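Home | Wash and Fold | Drop-off Points | Prices | FAQ | Contact

Basket Service: Frequently Asked Questions

Clunton Laundry picks up, washes, folds and returns household laundry in the Clunton and Hinby areas. These are the questions we get most often at the counter and by phone.

How does the basket service work?

You sign up at the counter and we lend you a basket. Fill it, tie on your numbered tag, and leave it at the Clunton counter or the Hinby drop-off point. We wash, dry and fold everything and put it back in the same basket. Most orders are ready the next working day after 3 p.m.

How much can I put in?

Fill to the rim and no higher. Baskets get stacked in the van, and anything above the rim is pressed down or falls out. If you have more than one basket's worth, ask for a second. Each account can hold up to three.

Do I need to fold things before I drop them off?

No. Put items in however they fit. Please unroll sleeves, pants legs and socks, though. A rolled sock comes out of the dryer damp in the middle, and we may have to run it again.

Should I separate colors?

We sort whites, lights and darks ourselves. We do ask that you keep strong colors such as orange, red and deep blue apart the first few times they are washed. New towels and work clothes are the usual cause of dye transfer. Put them in a basket alone, or in a tied bag on top of the rest, and write NEW on the tag.
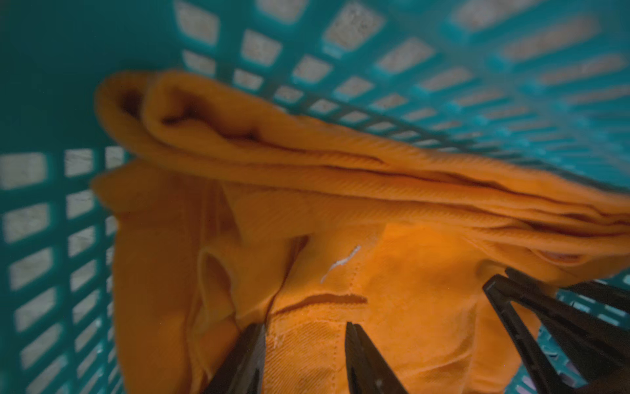

Clunton Laundry, Wash and Fold Department

Why do the baskets have openings in the sides?

Air gets through. Gym clothes and used towels can sit in an open-sided basket overnight without turning sour as fast as they do in a closed hamper. The openings also mean small items can poke out. Baby socks, hair ties and thin straps should go in a mesh bag. We sell the Rollo mesh bag at the counter, and any zippered bag of a similar size will do.

Can I put wet things in the basket?

Damp is fine. Dripping is not. Water runs straight out through the sides and onto your floor or our van. Wring out swimwear and cleaning cloths first.

What about heavy cotton and twill?

Twill pants, aprons and jackets are washed warm and dried on medium unless the care label says otherwise. They take longer to dry than a T-shirt of the same size, so a basket made up mostly of heavy cotton may need an extra day. Tell us if you want a crease or if you want them hung. Hanging is charged per piece.

How do I clean the basket at home?

Wipe it with warm water and dish soap. An old toothbrush gets lint out of the corners. Do not use bleach, and do not leave the basket next to a heater.

What if something is missing?

Check inside sleeves, pillowcases and fitted sheets first. If it is still missing, call within five days with your tag number. Unclaimed items are kept on the shelf in the Modise Street shop until the end of the following month.

Are you open on Saturday?

The counter is open on Saturday until noon. There is no van that day, so Hinby baskets go out on the next run.

Comments (3)

towelpile: Do the mesh bags go in the dryer too or do you take the stuff out?

Wash and Fold Desk: They go in the dryer closed, on medium.

hinby_renter: Would be good to have a later pickup at Hinby. I get home at 6 and it's locked.

Contact: front counter, Modise Street, Clunton | © Clunton Laundry | Back to top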